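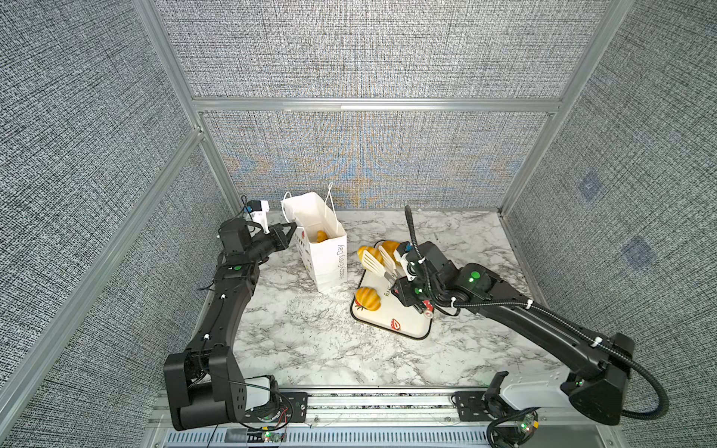

The new ground lease at Mestellow was posted on the club site on 30th June, as a scanned file of 39 pages with the plans at the back. I have read it twice. What follows is a set of notes, mostly on the parts the match program skipped. I'm a season ticket holder and not a lawyer, so treat the readings of the clauses accordingly.

The parties are the football club as tenant and Lanero as landlord. Lanero bought the freehold of Tsolakis Park several years ago and the old lease ran on under its original terms. The new one replaces it completely. The term is 27 years with no automatic right to renew at the end. Under the old document the club could serve notice and get a further term at a rent set by an outside surveyor. That right is gone, and I think it is the largest change in the whole agreement, although the club statement gave it half a sentence.

Rent comes in two parts. The base rent is fixed for the first five years and then reviewed every fifth year, upward only. The second part is a turnover rent, paid in arrears, on money taken at the ground above a set threshold. The definition of turnover is in Schedule 2 and is wider than I expected. It covers gate receipts, bar and food sales, hire of the function room and advertising boards. It leaves out transfer fees, league payments and cup prize money. Season tickets are treated as received evenly across home league games, whatever month the cash came in. That matters for the first year, when most renewals were paid in May, before the new lease began. As I read it, that money still counts.

The threshold itself is blacked out in the posted copy. Without it there is no way to work out what the turnover rent might cost in a good year.

Repairs are next. The old lease split them: landlord for structure, tenant for the rest. The new one is full repairing, with two carve-outs. The first is the retaining wall behind the away end, which stays with Lanero. The second is the main stand roof, where Lanero pays for replacement and the club pays for patching. There is no test for when patching stops and replacement starts. Anyone who has sat in the back three rows in winter will have a view on that.

The pitch has its own schedule. The drainage work done by Prolter is listed as a tenant's improvement, so its value should be ignored at rent review. That is a good result for the club. But the carve-out depends on the club keeping the completion certificate and the maintenance log, and producing both on request. If the log has gaps, the improvement is treated as the landlord's from the date of the first gap. I have never seen a clause quite like it and would like to know who asked for it.

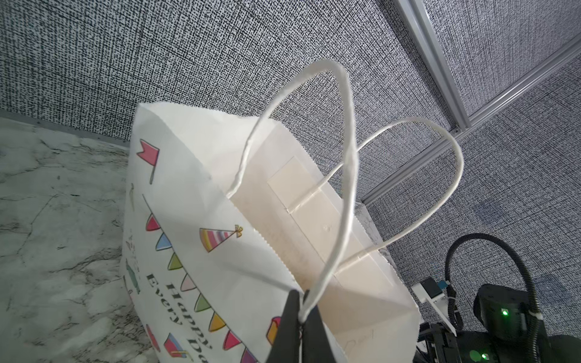
Paper gift bag with party bunting on the front.

On seating, the position is as follows. The main stand has 559 usable seats. The division above asks for 600 under cover, and a promoted club has until the end of its first season there to comply. The gap is small and there is room for another block at the north end of the stand. Under the old lease the club would have needed consent, "not to be unreasonably withheld," and that would have been that.

Clause 14 of the new lease still uses those words for minor works. Major works are handled separately, and anything that adds to the footprint of a building is major. For those, Lanero can refuse for any reason, or agree on terms, including a change to the base rent. So the cost of promotion now includes a negotiation where one side has no duty to settle. It may never come up. We finished in the bottom half.

A temporary stand would be one way around this. Schedule 4 allows temporary structures for up to one season, provided they are taken down and the ground made good. Whether the league would accept one is a separate question. The rule book says "permanent covered accommodation" in one place and only "covered accommodation" in another.

Break rights are short enough to give in full. The landlord may end the lease at year 12 or year 20 on 18 months' notice, if it has planning permission for another use of the site. The tenant may end it at year 12 only, on the same notice, if all rent is paid up. There is no duty on the landlord to help find another ground. The old lease didn't have one either, but then the old lease had no landlord's break.

A few smaller items, in page order. The club keeps the naming rights to the stand but not to the ground. Youth team use is protected on weekday evenings. The parking area is now licensed instead of leased, and the license can be ended on three months' notice. Storage under the terrace is not shown on either plan, though the text refers to it as "the area hatched blue." I could find no blue hatching on the scan. It may have been lost in copying.

Insurance is arranged by Lanero and recharged. The club gets a copy of the policy on request, once a year. If the stand is damaged and can't be used, the base rent is reduced in fair proportion for up to three years — the turnover rent is not mentioned, presumably on the basis that there would be less turnover to charge.

I have sent the club four questions: the threshold, the test for roof replacement, the missing hatching, and whether the pitch log is complete from the date Prolter finished. I asked for answers in writing. If they arrive, I'll add them below this post and mark the date. Comments are open, and corrections on the surveyor point in particular would be useful, as I am working from an old photocopy of the previous lease with page 6 missing.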